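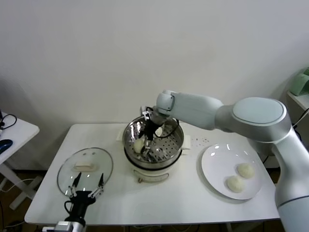
Didine is a training method from Lougher that teaches a two-arm robot a kitchen job from recorded demonstrations. I ran it on steamed buns in April. We gave it 300 demonstrations, and training took 14 hours on one machine. The test was getting buns between an electric steamer pot and a plate. Soft round buns on a glossy white plate are hard for a policy that leans on color, and the perforated basket throws back a lot of room light. Didine coped well with both. Its weak spot was the wrist cable, which loops over the basket rim when the arm reaches down, and the method has no notion of it.

Liv Rønning ran the same trials with Bromow, our usual baseline. It needed 600 demonstrations to match Didine.

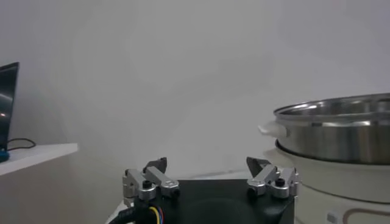 The wrist view matters more than the manual suggests. Hae-won Ki turned it off for 44 trials and grasps got noticeably worse. With the gripper open, both fingertip pads stay in view along with the short white handle on the pot, so the policy can judge the gap for itself. I would buy it again for soft food. Setup is slow and the logs are hard to read.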